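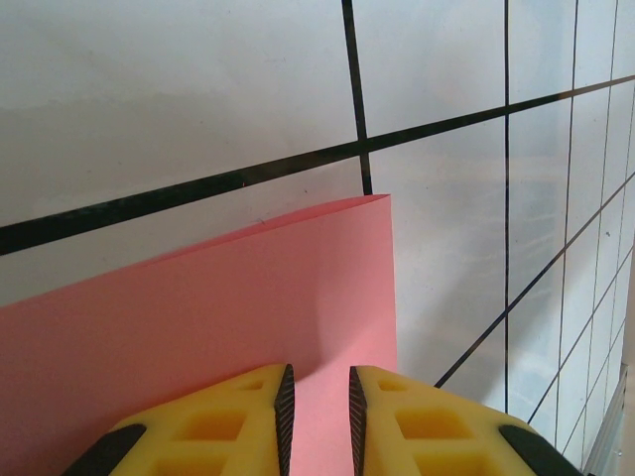 What did the paper folding work cover this period?
Single folds in one square sheet of salmon-pink paper, laid out on a white surface ruled with a black grid.

Progress report to Porance, paper handling work package
Site: Govby
Report date: November 20, 2018

1. Scope
The work package concerns how thin sheet material behaves between the flat state and a finished crease. The long-term use is the insert line at Hikari, where leaflets are folded by hand before packing. This period was limited to plain paper, one sheet at a time. Printed and coated stock is deferred to January.

2. Material
Stock was drawn from one lot supplied by Đỗ. The lot holds 1000 sheets, of which 100 were set aside for this period. All were kept unwrapped in the work room overnight before use. Sheets with a damaged corner were put in the scrap box and not recorded.

The pink stock was kept in preference to the white. On a white ground the edge of a white sheet is hard to follow, and the operator loses the corner as soon as the sheet is moved.

3. Procedure
The starting condition is a sheet lying flat, with no part of it raised. A corner or an edge is then lifted, carried over, and pressed down. The fold is recorded as complete only when the sheet stays down after release. A sheet that springs open is recorded as a partial fold and is not pressed a second time.

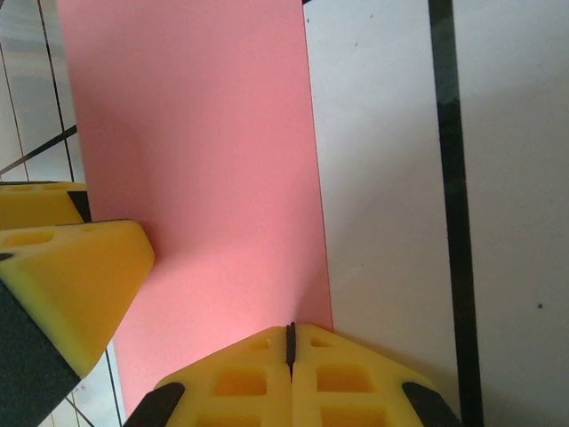 The Hikari line lead asked in reply to the last report whether starting flat was realistic, as leaflets on the line come off a stack with some curl in them. The point is accepted. A curled starting condition will be added, with the curl set by rolling the sheet once before it is laid down. Results for the two conditions will be kept in separate tables.

4. Layout
The grid lines on the work surface serve as the position reference. Sheet placement is noted by the nearest line crossing and need not be exact. Tape was tried as a marker and dropped – it lifted at the ends and caught the paper.
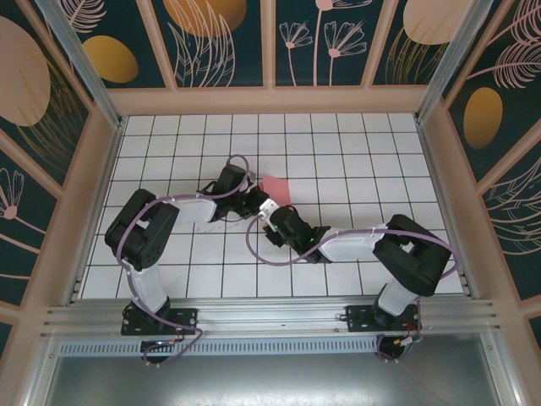
Figure 1. Pink square on the tiled work surface.

5. Results
Of the 100 sheets, 27 were recorded as partial folds. Most of these were folds started at a corner. Folds started along an edge closed more reliably but drifted off square, and the drift was larger when the sheet was carried slowly. The cause has not been established.

A second fault is crumpling in the raised part. Once the lifted flap twists, the crease forms in the wrong place and the sheet cannot be recovered. These sheets are included in the partial count above. The next report will list them on their own line.
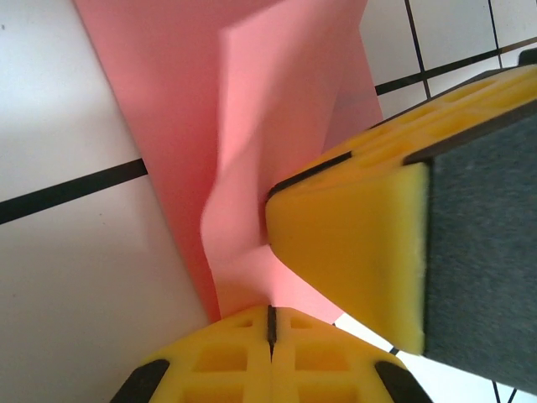 Figure 2. Raised flap over the flatter part of the sheet, with soft creases.

6. Open items
Paper weight: the supplier's sheet gives one value for the whole lot. A check weighing is outstanding.
Room humidity: not logged before week 2. Earlier folds should be read with that in mind.
Scrap: used sheets are being kept flat in a folder until the crease positions have been measured.

7. Spending
Paper and consumables are within the approved amount. No change to the budget is requested – the January stock will be charged to the same line.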